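About Morko

Hello, I'm Rhona Hepburn, and I look after Morko, which is the bin-picking kit we make and sell here at Plolen. If you've landed on this page you've probably got a bin full of mixed bits and somebody spending their whole day fishing them out by hand, and you'd like a robot to do it instead. Good, that's us!

I started Plolen with Charmaine Lekota after we'd both spent far too long at a packing firm trying to get a very expensive arm to pick up a very cheap bottle. Charmaine did the wiring and I did the swearing. We're a team of 13 these days, still in the same unit on Yeo Lane, with a better kettle and a lot more shelving.

So what do you get? Morko comes as a gripper with soft-tipped fingers, the software that decides what to grab and how, and a proper visit from one of us to set it up on your own arm. You don't need to buy a new robot from us (we don't sell them). Setting up takes two people 4 hours if your bench is clear, and most of a day if it isn't. Ayanda Ndlovu does nearly all the visits and she'll ring you beforehand with a list of questions about power sockets. Please do answer them.

We also run a try-out service. Post us a box of your own stuff, up to 38 items, and Celeste Arruda will put it through the test bin and send you the results, misses included. I'd much sooner you found out it hates your cable ties before you've paid for anything. Shiny things and see-through things are still the hardest, and thin flat things come next.

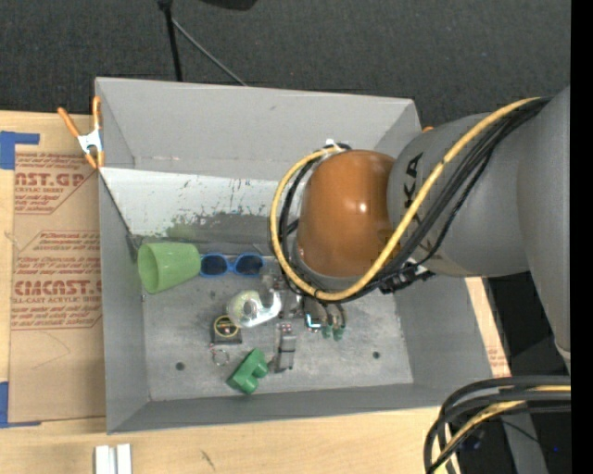 Page last changed: November

Our own test bin is a right old jumble: sunglasses, a tape measure, a roll of tape in its dispenser, a green plastic cup on its side. We like things with awkward shapes, and the tape dispenser in particular, as its see-through body gives the software plenty to think about. The bin itself is as scuffed as you'd expect and it's clamped at the rim with an ordinary spring clamp, the sort you can get from any hardware shop.

If you bought one of our older Hulance kits, we still look after those and Sipho Swanepoel is your man for spares. For everything else, ring the office and ask for me. I'm usually in by 8.30am.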